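How to paint a small wooden block for a child's stacking set

I do love a rainy afternoon with a pot of paint, and blocks are the kindest thing to start on, because if one goes wrong you simply sand it back and have another go (I've done that more often than I'd like to admit!). My first set came from the Molefe pattern sheet, and the children have been building with it ever since October.

Step 1: Sand and wipe

Go over every face with 60 grit if the block is rough, then something finer, and soften the corners while you're at it. Wipe off all the dust with a barely damp cloth and let it dry.

Step 2: Paint three faces at a time

Use a water-based paint marked as safe for toys. Two thin coats are far nicer than one thick one, and I always leave the first overnight before turning the block over. Red is a cheerful colour to begin with, and it stands out beautifully against a pale surface, so you won't lose it in a hurry. 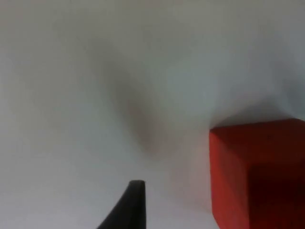 Step 3: Seal and leave be

Brush on a thin coat of clear, toy-safe varnish, working along the grain, and then try very hard to leave it alone. Follow the drying time on the tin, and if it still feels tacky after that, give it another day on a sunny windowsill.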